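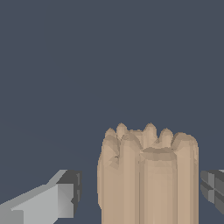

Azra Radonjić escreveu-me logo depois do último boletim a perguntar se eu tinha perdido o juízo: como é que eu podia defender o fim do autocarro 4 na hora de almoço sem nunca ter ficado à espera dele com dois sacos de compras na paragem do mercado? Tem razão na segunda parte. Na primeira discordo um bocadinho, porque o que eu escrevi foi que preferia menos viagens e mais certas, mas admito que, relido agora, aquilo soa mesmo a «acabem lá com isso». Desculpa, Azra!

Fui então fazer o trabalho de casa. Apanhei o 4 durante uma semana inteira de julho, sempre perto da uma da tarde, entre a estação e o bairro de cima. E mudei de ideias, ou quase. Três vezes o autocarro chegou à hora, uma vez chegou tão atrasado que vinha colado ao seguinte (os dois em fila na subida, um cheio e o outro praticamente vazio, uma coisa de partir o coração) e numa delas não apareceu de todo. Nessa última fiz o caminho a pé e cheguei ao cimo da ladeira sem fôlego nem boa disposição.

Para quem não acompanhou o assunto: a Begović, que explora as linhas urbanas desde a primavera, quer cortar as viagens entre o meio-dia e as duas e meia e reforçar as da manhã. O argumento é o do costume, pouca gente. Segundo o papel afixado na bilheteira, a linha fez 1.241 passageiros nesse período no mês de maio, contra os 1.640 do mesmo mês do ano passado. A descida é grande, não vou fingir que não. Só que em maio a paragem da escola esteve fechada por causa das obras no coletor e o autocarro dava a volta pelo rio, o que punha a viagem uns bons minutos mais comprida. Eu própria deixei de o apanhar. Comparar os dois meses sem falar do desvio parece-me fraquinho.

Liguei para lá a perguntar isto mesmo e fui atendida por Živko Popescu, muito simpático, que me disse que o desvio «foi tido em conta na análise». Perguntei como. Ficou de me mandar a análise. Continuo à espera – com o telefone ligado e tudo.

Entretanto há um abaixo-assinado a circular na papelaria e no café Edau, e quando lá passei ontem ao fim da tarde já levava quase 180 assinaturas. Pede duas coisas: que se mantenha pelo menos a viagem da uma e dez, que é a que apanha os miúdos que saem cedo e quem vai às consultas no centro de saúde, e que se ponha um horário legível na paragem do mercado. O que lá está desbotou ao sol e só se percebem as partidas da noite. Assinei as duas folhas, a original e a cópia, e depois tive de riscar uma porque afinal era a mesma lista. Adiante.

Despina Vukadinović sugeriu também, na página do boletim, que o 4 passasse a esperar pelo comboio das doze e cinquenta e dois. Neste momento o autocarro arranca da estação quando o comboio ainda está a travar, e vê-se gente a correr pela passagem inferior com malas, carrinhos de bebé, o que for. Bastavam cinco minutos. Gosto muito desta ideia e acho que até ajudava nos números, mas não a vi no abaixo-assinado, por isso, se alguém quiser acrescentar uma linha à mão, a caneta está presa ao balcão com um cordel.

A sessão com a empresa é na sala de cima da biblioteca, às seis e meia da tarde, ainda este mês; a data certa vai ser posta na montra da papelaria assim que estiver confirmada. Levem perguntas concretas, horas e paragens, que isso rende mais do que ralhar (digo eu, que ralho imenso).

E se alguém guardou o horário antigo do 4, o amarelo dobrado em três, emprestem-mo, por favor. O meu foi para a reciclagem com os folhetos do supermercado. Deixem-no na caixa do boletim, à entrada da biblioteca, com o vosso nome, que eu devolvo.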